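Hi Sharada,

September update, a bit longer than usual because you asked me to say plainly whether the chores work is getting anywhere. Short version: yes on tidying, sort of on packing, no on anything soft. I'll take them in that order.

Quick reminder of what Korwood is paying for. We said we'd find out if an arm can do the dull put-it-back jobs that eat up people's time, both at home and in a small shop. Clularstead gave us their list of back-room chores, we added a bunch from our own kitchens, and we cut the whole thing down to 43 tasks we could set up on a table without moving walls.

Tidying first. Putting a cup back on a shelf is fine now, and so is closing a drawer. We ran the cup job 60 times last month and lost one, so 59 good ones, and the bad one was a handle turned the wrong way. I wouldn't have believed that in the spring! The catch is speed. Lambros Chatzigeorgiou raced it for fun and was done with his whole shelf before the arm had let go of its second cup.

Packing is where most of my hours went. Anything that has to sit down inside something else is hard, so we've been practicing on pipette tip racks and their clear boxes. It's the same problem as a cutlery tray in a drawer or a carton in a shipping box - a snug fit, walls on all sides, and a lid that would love to get in your way.

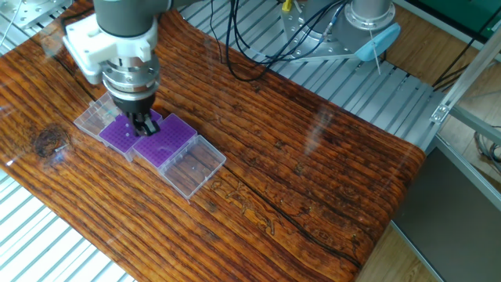
Progress Report No. 3, page 2

The gripper takes hold of the purple rack near a corner, and we go back and forth on that. A corner grip leaves the fingers more room, but the rack wants to tilt on the way in or out and then it jams against the wall of the box. Gripping closer to the middle keeps it level and makes the approach fussier. Venkataraman's planner likes the corner, I like the middle, and we haven't run enough of either to settle it. The clear plastic is its own headache. Lids catch the light, and so does our shiny tabletop, and the depth readings get jumpy near both. I've tried softer lighting and it helped a little.

Lids are still mostly a person's job. The arm can push one shut if it's already standing up. Opening a latched one, I'd call that not working, and I don't want to dress it up for the board.

Soft things: towels, bags, anything that flops. We spent two weeks on folding and I'm parking it until the new fingertips come in from Pluvia. I know Clularstead had their hopes up about the laundry corner, so could you let them know gently, or should I?

Money is fine. We're a touch under on parts and a touch over on my time, and it evens out.

For next month I'd like to finish the corner-versus-middle question, try the same packing motion on a real cutlery tray, and get Lambros to time a person doing each task so we have something fair to compare with. If you want to drop by, mornings are best - the arm is usually running by 10 and I'm usually in a better mood.

Oh, and I still need your sign-off on the second set of fingertips. Same form as last time.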